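Opinion > Columns > Everyday Life

We use cookies to remember your settings and to see which articles get read. Manage preferences or accept all.

Let the small shops close for lunch

The baker in Vatthorpe shuts at half past twelve and opens again at two. So does the hardware shop, and so does the woman who mends shoes. When I moved here four years ago this drove me up the wall. I'd come from a city where you could buy a pineapple at three in the morning, and there I was, rattling the door of a shop at 12.34 with the light off inside and a paper clock in the window telling me to come back later.

I've changed my mind, and I'd like to try and change yours, as the town is having one of its arguments about it again. The traders' newsletter ran a survey in June and 103 people filled it in. Most of them wanted shops open straight through. I know a few of the ones who ticked that box and they're perfectly nice people (one of them is my next-door neighbour, hello Priit), but I think they're wrong.

The case for staying open is easy to make. People who work get an hour in the middle of the day and that's when they want to collect a parcel or buy a birthday card. If the shop's shut, they order the card on their phone and the shop has lost two pounds fifty, probably for good. I do see that. I've done it myself, with a washing-up brush of all things, standing on the pavement outside the hardware shop with my thumb hovering. It took four days to come and it was too big for the sink.

But who's meant to be behind the counter in that hour? In a supermarket it's simple enough, somebody goes on break and somebody else slides onto the till. In a shop run by one person, or by one person and a nephew on Saturdays, being open at lunch means eating a sandwich under the counter in bites and putting it down every time the bell goes. I worked in a wool shop when I was nineteen and that was my lunch for two years. I still eat too fast. My husband says it's like watching someone post letters.
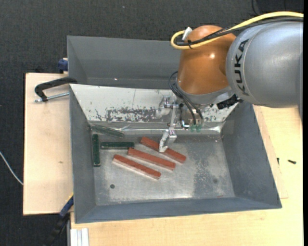
Jolanta Jasińska
Columnist

The other thing people say is that it looks sleepy. Visitors come off the bus at one o'clock, find the blinds down, and decide there's nothing here. Well, maybe. The bus could also come at eleven. I've asked the bus company about this twice and had a very polite reply about connections at Grikmont, and I'm no further on. It does seem odd to me that we'd ask a dozen shopkeepers to rearrange their whole day before we'd ask for one line of a timetable to be moved.

And I'd argue the visitors don't mind half as much as we think. My friend Asmaa came to stay and we got to the baker's at twenty to one. I was all apologies. She read the paper clock, said "oh, lovely, like my gran's street", and we went and sat by the river with a flask until it opened. We bought far more than we would have done at half past twelve - we'd had an hour and twenty minutes to talk about buns.

What changed my mind, though, was the shoe mender. I'd gone round the back way to cut through to the car park and her kitchen door was propped open. She was at the table with a proper plate and a proper knife and fork, and the hardware man was there too, and they were arguing about a crossword. I'd only ever seen either of them in an apron, being patient with me about laces and screws. I said good afternoon and she said "two o'clock!" and pointed at the wall, quite cheerfully, and carried on chewing.

I've thought about that plate a lot. Most of us have let lunch go without much of a fight. At my last office job there was a canteen with 68 chairs in it, and by the time I left it had been turned into meeting rooms and we all ate at our desks with crumbs in the keyboard. We didn't get more done, as far as I could tell. We certainly didn't go home any earlier. So when I find a place where the habit has survived I'm not keen to be the customer who finishes it off.

There are sensible things that could be done. The chemist should stay open, I think, and it does. Shops could take turns, one late lunch and one early, so there's always a light on somewhere along the street. Somebody suggested parcels could be left at the library, which doesn't close at midday, and I'd be all for that. And if you do work till five with only that hour free, it would help enormously if the hardware shop stayed open until six on a Thursday. I'd go. I still need a washing-up brush.

The traders are talking it over again this autumn and anyone can go along. I'll be the one near the front with a packed lunch, eating it too quickly, and I'd be glad of the company even if you're on Priit's side.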